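Plovgate Robotics
Home | Open Roles | Floor Notes | Contact

Robot Recovery Technician, Snack Counter Project

Do you get a little thrill when a machine stops dead and no one can say why? We do, and we would love some company. Triltetti is our two-armed counter robot. It picks sandwiches, candy bars and drinks and puts them on a tray, and most of the time it does this very nicely. In September it had a bad week, and out of that week came this job.

The short version: over 4000 picks, Triltetti logged 11 grip faults. Most were boring (a crinkly wrapper slipping, a retry, all fine). In 8 of them the gripper kept squeezing after the software believed it had let go, and one of those ended with a person reaching in to free a sandwich while the arm was still powered. She was not hurt. We stopped the line, wrote it up, and nobody reaches in now until the arm is locked out.

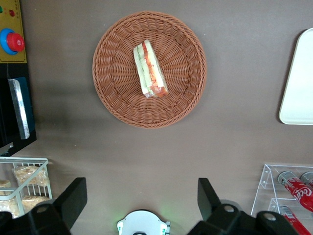
Wrapped sandwich in its basket, with the red push button on the yellow panel at upper left.

Fixing the release fault is a real project and you would be in the middle of it — reading logs, repeating the bad picks on purpose, swapping finger pads, and arguing with us (please!) about what the arm ought to do when its sensors disagree. Fault 2182 is the one we want gone. It comes up on soft film more than on anything stiff, and we have a theory about the force reading that one of you may happily tear to pieces.

You would also look after the shelf side of the work. Candy bars, cups and boxes at different heights on clear acrylic give the vision system plenty to chew on, and a wrong guess about where an edge is can turn into a hard bump.

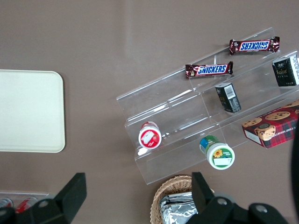

Jaruwan Petchrat says the stepped rack taught her more about stopping distances than any class did, and that the first thing she would ask a new technician is when they last stopped a job that everyone else wanted to finish.

What you would do in a normal week:
- Run the stop test on both arms at the start of each shift and sign the sheet
- Reproduce logged faults at reduced speed and write down what you find
- Lead lockout before any hand goes near a gripper
- Help Oğuzhan Dönmez rewrite the recovery steps so they can be followed by a tired person at 6 p.m.

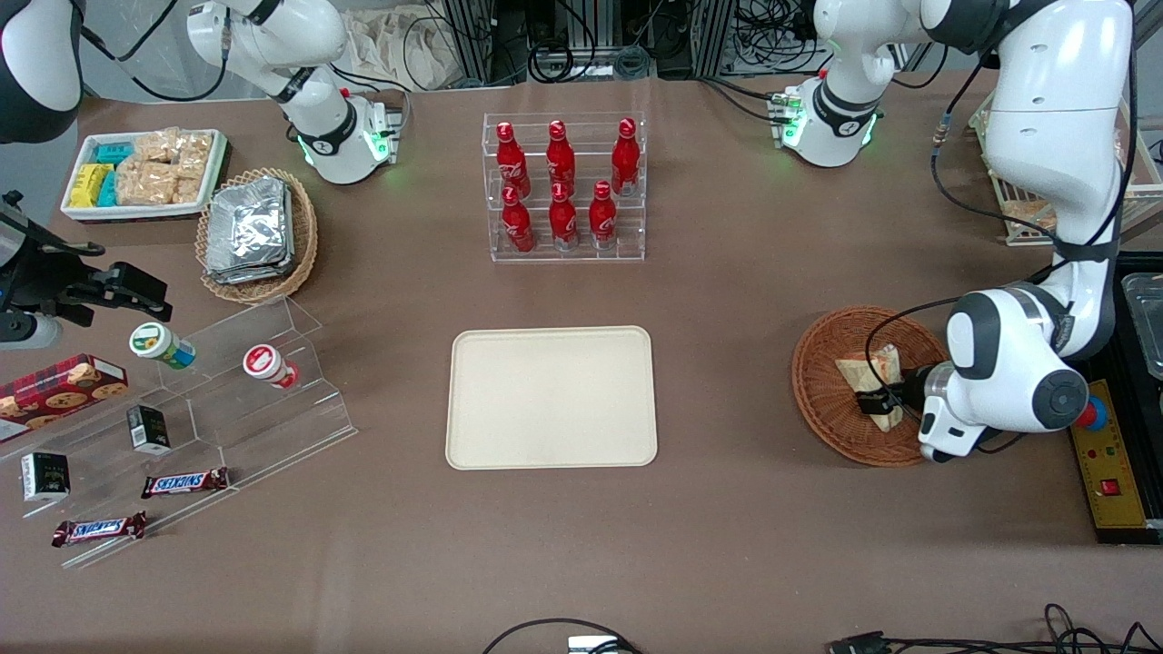

One gripper closed on a wrapped package in the basket at right, the tray still empty.

We would like you to have worked around moving machinery of some kind. Packaging lines, farm equipment, theater rigging, all good. Some Python helps with the logs, and we can teach the rest. Clear writing matters a lot to us, so send a page about a fault you chased, even one you never solved. Those are often the best ones!

The job is full time, on site at our Kullau Street shop, day shift, with paid training. Khurram Bangash reads every application and will write back either way. Interviews include an hour on the floor with the logs open and coffee on us.

Contact: Khurram Bangash, Plovgate hiring desk | © Plovgate Robotics | Back to top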